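Jun 8, 2022

This week I am sorting the coffee shelf, and I have promised myself to do it properly before the summer. In my language we have one word for all things that belong to drinking coffee, from the spoon to the tin. In English I did not find such a word for a long time. Then I read "DRINKWARE" on a round piece of cardboard, in capitals, and I was very pleased with it. The same cardboard says "TAY NATURAL" and "OUND COFFEE", with the beginnings of the lines missing, so I read them as "stay natural" and "ground coffee".

I have put the cardboard and the table with the fern cloth one after the other. 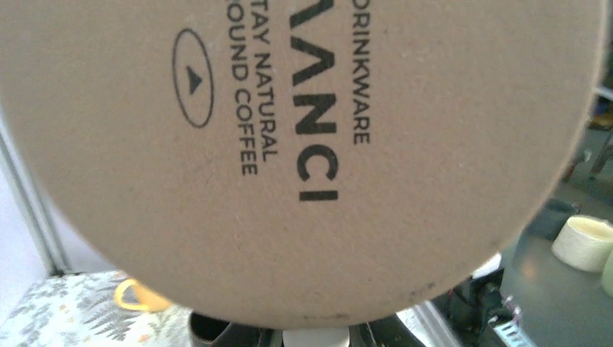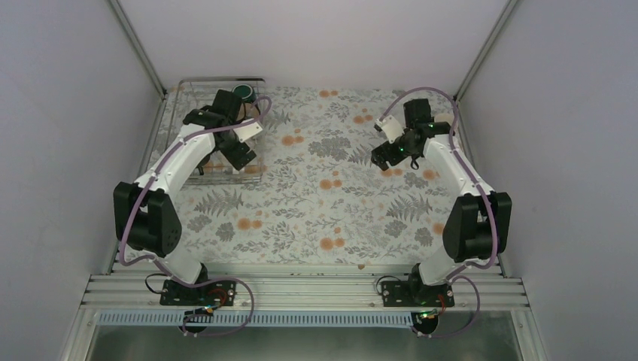 When I moved to Gostville I had one cup and one spoon. I drank my coffee standing at the window and I did not need any system. Now I have a shelf which is 222 centimetres long, and I can say with certainty that a long shelf is a bad teacher. Whatever you buy, it finds a place there, and after two years you have things behind things.

So I took everything down. I began in the left corner with the filters, and I found three opened packets of the same size. It seems that each time I was in the shop at Fimham I thought we had none. I put them together in one packet and wrote the size on it with a pencil. My husband says it was already printed there. He is right, but it was printed very small.

After the filters came the tins. I like tins too much. In Dustwood there is a second-hand shop where you can buy them from a basket near the door, and the lady lets you try the lids before you pay. A tin with a lid that does not close well is only a decoration, and I have learned to be strict with this. I pressed every lid down and turned the tin on its side over the sink. Those which opened went into the shed, where they can hold screws. I kept five.

The question of cardboard was more difficult. I mean lids, sleeves, boxes and all the brown packaging that comes together with coffee things today. I am fond of brown cardboard. It has small fibres and spots in it if you look closely, and black printing looks serious on it. My mother kept cardboard between her plates so that they would not scratch each other, and I do this also. A round piece is the best for it, you do not even have to cut. I use them under flower pots too, but only inside the house and only for plants which do not drink much.

But how much cardboard does a person need? I had a whole bag. I decided to keep what is flat, clean and round, and the rest went to the paper collection. Some of it was hard to give away (there was a very good small box with a drawer) but I have not regretted it until now.

Next is the cloth. My kitchen table was white before and I could see each coffee stain from the door. I looked for a long time for a pattern which is friendly and does not shout. Most of what they sell is lemons, or cockerels. I wanted leaves. The one I have now is pale, with grey ferns and grey sprigs, and between them there are round flowers in a peach-orange colour. On such a pattern a crumb can rest for some hours and it does not disturb anybody. I wipe it with warm water and a very little soap. The woman at the market told me that vinegar is better, but then the kitchen smells of salad, and I prefer coffee.

A word about trays. I used to keep the small things of the coffee shelf in a basket, and it was pretty, but everything thin fell through the holes. A clear plastic tray with raised sides is not so pretty. I will say it has two good qualities: you can see what is in it from the side, and you can wash it in one minute. I put into a tray everything that has no other home. Lids without a jar go there, clips for the bags, the little measuring spoon, whatever came out of a drawer and could not go back. At the end of the month I look through it. If a lid has waited since October for its jar, I think the jar will not come any more.

I must also confess something about the grinder. I bought a hand grinder in a café called Bastos, when they were closing and sold the furniture. It is heavy and it does not like to be moved. To grind enough for two cups I need up to 8 minutes, and my arm needs a little longer to forgive me. For half of the year I use it each morning and for the other half I buy the coffee already ground, without shame. On the new shelf it has the right end for itself, with free space next to it, so that I can take it with both hands.

The order now is like this, from left to right:

- filters, in their one packet
- the tins with the good lids
- cups for every day, upside down
- cups for guests, also upside down, behind a small cloth
- flat cardboard, standing like books
- the grinder

I know that many people put the cups in the middle at the front, and I tried it so for one evening. It was not comfortable. My hand goes to the left of the grinder when I am still sleepy, and a hand in the morning should not have to learn new things. For this reason the everyday cups may still move one place further.

What I have not solved is the coffee itself. A bag of 800 grams does not fit into any of my tins, and if I divide it, I forget which tin was opened first. Pencil does not stay on metal. I tried a paper label with a rubber band, and the rubber band became brittle and broke. Perhaps a bit of the brown cardboard with a hole and a string would do it, hung on the lid. It would be nice to have one more use for it, now that I have defended it so strongly at home.

If you have a method for marking tins that survives washing, please write it below. I read all comments, only slowly, with the dictionary next to me — and lately with a second cup, as they are so easy to reach.

I still have the tea to do. It lives in a different cupboard, above the bread, and I have opened the door only once to look. There are paper bags in there with no writing on them, and one of them smells of mint. The others I will have to brew, one after another, and taste.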